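Oct 10, 2023
Boot bench, notebook 3. Stud pull-out and traction, Hosoda soleplates.

Carried on from last week's entry. Club wants a decision on the winter soleplate before the December fixtures, when the pitch is at its softest and the first team plays at home more than away. Two candidates: the Hosoda six-stud (mixed aluminium and nylon) and the Iltum moulded plate with removable heel studs. The current boot stays in as the control.

Kit: horizontal pull rig, turf tray, load cell, torque head. The turf tray was recut this morning from the strip behind the training ground goal. Grass length as delivered, not trimmed. Soil left as it came, one tray watered, one not.

Load cell zero drifted overnight again. Checked with the hanging weights, corrected, checked again after the first set. Drift within what we normally accept. The cable at the cell end is stiff near the connector and moves the reading if it touches the bench edge. Taped up out of the way. Needs a proper clip.

Vertical load for all runs set to 1057 N. This is the figure Macario worked out from the force plate sessions for a cutting step in a mid-weight outfield player. Not a sprint, not a landing. Anyone comparing with the older notebook should remember that those runs were done at a lighter load and the numbers can't be laid side by side.

Set A, dry tray, straight pull.
Control boot: clean curve, one peak, slides after the peak without catching.
Hosoda: higher peak than control, sharper drop. Front studs leave clear slots, rear studs hardly mark.
Iltum: lower peak, long flat section afterwards. Feels predictable on the rig. Players may call it slippy.

Set B, watered tray, straight pull.
Control: lost a good part of its peak, as expected.
Hosoda: kept most of it. Second run thrown out, turf lifted as a mat at the near end of the tray and the boot rode on top of it. Repeated on fresh turf, result agrees with the first run.
Iltum: picks up soil between the moulded blades at the forefoot. By the last pull the plate was nearly smooth. Cleaned between runs from there on, which a player can't do during a match, so the uncleaned runs should be kept in the table and marked.

Set C, rotation, watered tray only.
This is the one that matters for knees. We want enough grip for the straight pull and as little resistance as possible when the foot turns. The Hosoda with the full set of long studs is too high for my liking. Swapping the two inside forefoot studs for the short nylon ones brought the torque down and cost little in the straight pull. Would like to see this repeated by someone else before it goes in the report.

Torque head stops short if started from the left end of its travel. Start from centre. Noted on the label as well.

Stud retention. The thread inserts on the Hosoda plates were cycled to 3000 turns in the wear jig, unloaded. No stud worked free. Two needed more than a hand key to get out afterwards, grit in the thread. The kit room will have the same trouble by midwinter. Suggest a wipe of thread grease when the studs are first fitted. The Iltum heel studs have a shorter thread and one backed off by part of a turn during Set B. Marked the stud and plate with paint pen so we can follow it.

Cleaning. Boots that have been worn by players come to us in the blue crates and must be wiped inside before they go on the last. The kit room has been using Tristisel wipes. They leave the insole tacky, and the tacky insole shifts the last by a small amount under load. Let them air for an hour with the tongue pulled forward. I lost a run finding this out.

Data. Files are on the shared drive under the boot bench folder, one sheet per set, raw traces in the subfolder. The Senus logger writes the time stamp in the wrong column if it is restarted with the card in. Corrected by hand for Set B. Raw traces left untouched. Please don't "tidy" them.

To check: whether the soil moisture in the tray is anything like the pitch in December. The groundsman's readings are taken deeper than our tray goes, so the two aren't the same measurement. Asked for a few shallow ones. If the pitch is wetter than our wet tray, Set B and Set C need doing again.

Circulated the above at lunch with the plots for Set C.

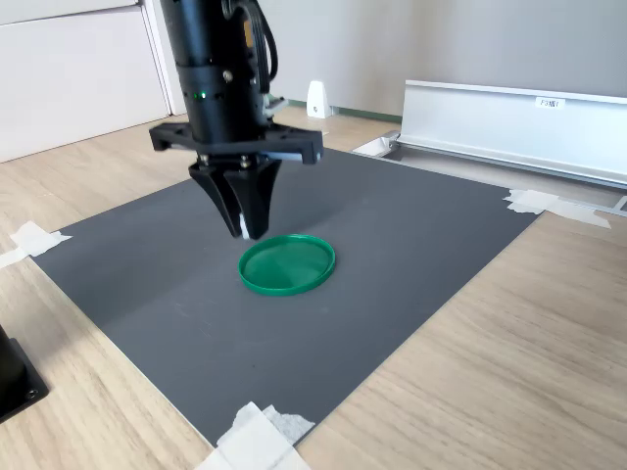

Yesenia Quezada replied that the short inside studs look right on the rotation plots but she would not sign off on one afternoon's turf. Her points, copied in so they stay with the entry: the strip behind the goal gets far less wear than the wide areas, where most of the turning is done; the control boot should have been run first and last, so that any change in the tray shows up; and the full backs lean over more in the turn than our last allows. She asks for a repeat with the boot tilted outwards, same vertical load.

Agree with the first two. Control boot will go first and last from now on. For the turf, will ask whether we can cut from the touchline on the reserve pitch, on the side due for reseeding anyway.

The tilt is harder. The last is fixed square to the ram and the only wedge we have was made for the old, narrower plate. Could be packed, but packing moves under load and we would be measuring the packing. Better to have a new wedge cut. Sketch on the facing page. Dimensions taken from the bolt pattern on the ram, not from the old drawing, which is out on the rear pair of holes.

Order for the next session:
Zero and check load cell, cold and after the first set.
Control, dry and wet.
Hosoda with short inside forefoot studs, wet, straight and rotation.
Hosoda full set, wet, rotation only.
Iltum, wet, uncleaned, to the point where the blades fill.
Control again, wet.

Macario to run the rotation pulls without sight of my numbers. He has the stud layout and the load, nothing more.

Left for the evening: both trays covered, ram down, logger off with the card out. Iltum heel stud with the paint mark is still in its plate, do not tighten it.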